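The Night Bus to Irolero

Part one of a story I've been meaning to type up since February 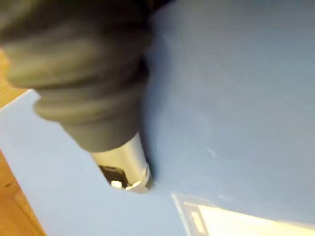 Dark gray folds, silver tip.

So I missed the good bus, the one with the heater, and had to take the 1441 out of Gorkik with eight dollars in my coat and my aunt's soup pot on my knees. I'd promised to bring the pot back before she noticed it was gone (she'd noticed, she always notices, she once called me over a teaspoon!).

The driver looked at the pot and then at me.

"Is there soup in that?"

"No," I said.

"Pity," he said, and shut the door.

Now, the road to Irolero goes up for nearly 100 miles and then it sort of gives up and becomes gravel. I had the back seat to myself except for an old woman with a birdcage under a towel. She didn't say hello. She just leaned over, lifted the lid off my pot and put three onions in it, like we'd agreed on this beforehand.

I said thank you. What else do you say?

At the Gautam crossing a boy got on with a sack of potatoes, and in they went too, and then a man in a Zultex cap handed back half a cabbage without even turning his head. By then the pot was so heavy my legs had gone to sleep. I kept thinking about my aunt, standing at her door in her slippers, working on her speech. She'd have had hours to work on it.

We got in a little after midnight. It was snowing, the light kind that doesn't mean it, and her kitchen window was the only one lit on the whole street. I walked up the hill, stopping every few yards to put the pot down and swear at it.

She opened the door before I knocked. She looked at me, she looked in the pot, and I watched the whole speech go out of her face.

"You forgot the carrots," she said.

Then she took one handle and I took the other, and we carried it in to the stove.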